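Endholm Neighbors Help Board
Filed under: Kitchen & Dining > Storage > Glassware
We use cookies to remember your preferences. OK / Settings

Stemmed glasses: right way up or upside down?
Posted Apr 28, 2019 by Wael Samir

My wife and I have been married 12 years and have finally found the thing we can't get past. She keeps wine glasses standing on the shelf, rims up, like a civilized person. I was raised to put them rims down, so dust doesn't get in. Her mother has now been consulted and I am losing.

We have a mix. A few decent glasses from the wedding, some plastic goblets for the patio, and a set of Stemaditz ones that cost more than my shoes. The cabinet is over the stove, if that matters. In July we're having 52 people over for a family reunion and I would like this settled before her mother arrives and reorganizes the kitchen.

Is there a right answer, or do I just apologize?

ragab_street_dad

Apologize first, then read on.

For thin glass she's right. The rim is the weakest part, and standing a glass on it is how you get those tiny chips you find with your lip. Rims down on a closed shelf also traps the air, so you get that old cupboard smell in your first sip. Her mother may be told I said so. 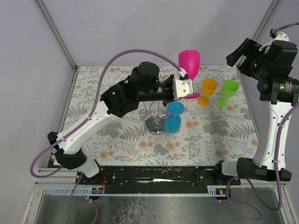
Dust is your only decent argument, and a stemware rack takes care of it. The glass hangs by its foot, the rim touches nothing, and whatever is floating around your kitchen lands on the outside. They come as strips you screw under a cabinet or as freestanding ones for the counter. Chrome wire like the one with the blue goblet is fine, and plastic goblets can go upside down on a rack or stand upright like the pink, orange and green ones without anyone's mother getting involved. If you go with the under-cabinet kind, measure the foot of your widest glass before you buy. I didn't, and I now own a very nice rack for glasses I don't have.

Also, get them out from over the stove. Grease gets on everything up there and then the dust sticks to the grease. Hot water, a drop of dish soap, dry with a cloth that isn't fuzzy.

Zotach

rims down. always have. never had a problem. my glasses are from the gas station though

pantry_moth_survivor

Agree with the first reply, except I wouldn't hang anything expensive where tall people walk. My brother-in-law took out 2 with his forehead.

For the reunion, rent or buy disposable. A sleeve of 500 cups is overkill but you'll be using them until the kids are in college. Leave the Stemaditz in the box, and put the box somewhere her mother can't reach.

Get new threads from Kitchen & Dining in your inbox. Enter your email to subscribe.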